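Holiday let changeover check, Vella Cottage
Date of check: 2021-02-02
Reason: winter check before the spring bookings open

I do this walk round every winter, top to bottom, with a torch and a mug of tea, and I write it up the same evening while I still remember which window it was that stuck. Items are marked OK, DO (needs doing) or WATCH. Comments are mine and they do ramble a bit, sorry!

1. Smoke alarms - OK
Hall, landing and kitchen heat alarm all tested with the button. All loud. The landing one is right outside the back bedroom, so I wore ear defenders this time, having learned my lesson in October. The replace-by dates on the backs are still good for a few years yet.

2. Carbon monoxide alarm - DO
Works fine on the test button, but it's been moved on to the windowsill behind the curtain, which is no use to anyone. Put it back on the shelf for now. I want to screw it to the wall properly this time.

3. Stairs and handrail - WATCH
The rail has a little bit of give at the top bracket. I tightened it and it feels solid, but the plug in the wall may be on its way out. Carpet is well fixed on every step. The third stair creaks, always has, and I've stopped minding.

4. Bedrooms - OK, with notes
Lamps, sockets and flexes looked at in both rooms, no scorching, no loose plates. Window restrictors are on and holding in the back bedroom. The front one needed a drop of oil and a good shove. I looked under both mattresses for damp and found none, which after this winter I was very pleased about. Bed legs tightened (the double always works loose, I keep an Allen key in the drawer for it).
Boxes mustn't be left on the floor between the bed and the door. It's the way out in the dark and somebody will go flying. While I'm sorting, an open cardboard box goes up on the bed and gets emptied from there, and then it goes flat and out to the recycling the same day.

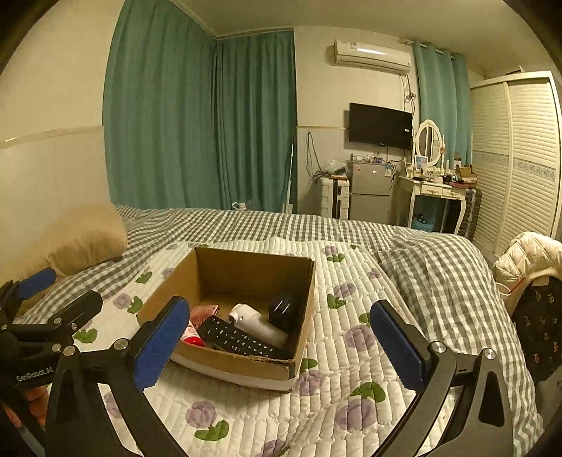
5. Bathroom - DO
Pull cord fine, extractor fan noisy but pulling (it held a sheet of loo roll against the grille, my very scientific test). The bath mat has lost half its suckers and wants binning. Sealant along the back of the bath has gone black in one corner again. I'll cut that stretch out and redo it when I've got two dry days clear.

6. Hot water - WATCH
Ran every tap for a good few minutes. The kitchen tap comes out hotter than I'd like for small children. The mixer valve may just need turning down, but I'd sooner have the plumber look than fiddle with it myself. The warning sticker is still above the sink.

7. Kitchen - OK
Fire blanket on its hook by the door, well away from the hob. Extinguisher gauge in the green. The fridge is a Drastar and the door seal grips a piece of paper all the way round. I pulled it out and hoovered behind it, and goodness me. The toaster tray was full of crumbs and I don't think it's been emptied since last summer, so that's going on the cleaner's list in capital letters.

8. Outside - DO
Path light comes on, gate latch catches. Slabs by the back step are green and slippery, so they need a scrub before anyone stays. One slipped tile above the porch, which I could see from the lane. I've asked Tadari Roofing for a price and they reckon 315 pounds including the ladder work, and I think I'll say yes before the next gale makes the choice for me.

Things to buy
Bath mat, white sealant, two long screws and plugs for the CO alarm, stiff outdoor broom, spare batteries for the torch (mine gave up in the loft).

Paperwork
Gas safety record is in the blue folder and in date. The electrical report is in there too, behind the insurance. The key safe code has been changed and the new one is in the booking notes only, so please don't write it on the calendar in the porch.

Next check
Same again before the first guests, only the DO items and the handrail. I'll bring the pressure washer if it will fit in the car.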